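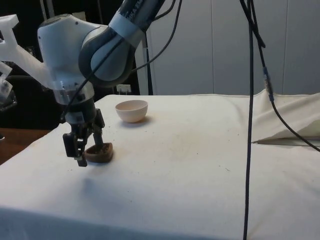
Forent Brings Small Bowls and Plain Table Linens to Its Bundale Shop This June

BUNDALE – Forent, the family-run housewares shop on the corner by the old feed store, is happy to announce a new line of small bowls and plain cloths for the kitchen table. The collection is called Cutau, and it goes on the shelves in June, with an open table in the front room where visitors can try everything out, spills and all.

The idea behind Cutau is a simple one. Most of us have a nice big salad bowl somewhere and a stack of cereal bowls, and then, when it's time to measure out a little of something dry, we end up using a coffee mug or the lid of a jar. The new line is for that in-between moment: the spoonful you want to keep close by, the crumbs you'd like to save, the bit of bread that needs to sit somewhere while you look for the butter. There are 8 bowl shapes altogether, some low and brown with a bit of a wander to the rim, and others paler, rounder and deeper, and they are meant to be mixed on the same table however you like.

"My mother never owned a set of anything," said Oğuzhan Karabulut, owner of Forent. "She had a dark bowl and a light bowl and they were always out, and whatever she was cooking ended up going from one to the other. I wanted people to come in and do the same thing, and to make a mess if they feel like it. We have a broom!" 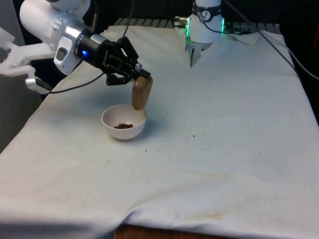
A little white bowl with dark granules at the bottom, and a few crumbs on the cloth.

The linens come in 3 sizes, all of them in white or off-white, and they're cut generously so they hang well over the edge of the table. Customers have been asking for a pale cloth for years, partly because small bowls look so good against one and partly because you can see right away what needs brushing up. Karabulut recommends shaking the cloth outdoors before washing it, then hanging it to dry over a wide rail. Ironing is up to you (he doesn't).

Visitors to the open table will find bowls and scoops to handle, along with bread from the Demirtaş bakery across the street, which is baking a small round loaf for the occasion. Come at 10 in the morning if you'd like it while there's still plenty to go around.

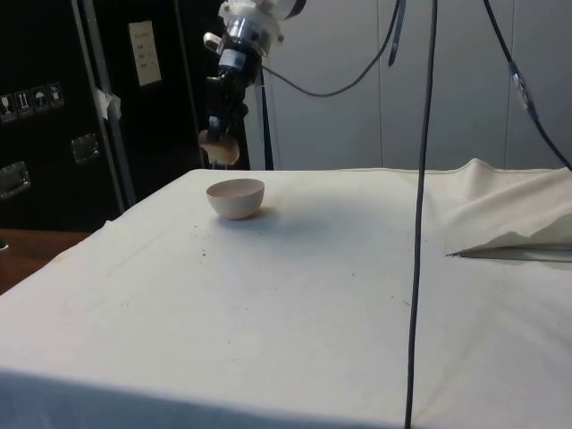

Bread has always had a place at the shop, and the bakery will also keep a few Cutau bowls on its own counter through the end of the summer, so anyone who stops in for a loaf can see how the smaller ones hold up to everyday use.

The first delivery is made up of 1,969 pieces, counting bowls and cloths together, and over 167 households have already put their names down to hear when it arrives. Pieces are sold singly, so you're welcome to start with one bowl and come back for a second when you've decided where it lives. Shoppers who can't get to Bundale may place an order by phone or at the counter through a friend, and Forent will wrap and hold it until pickup.

About Forent
Forent sells bowls, cloths, scoops and other everyday things for the kitchen from its shop in Bundale. Press questions and requests for a visit before opening may be left at the counter for Oğuzhan Karabulut.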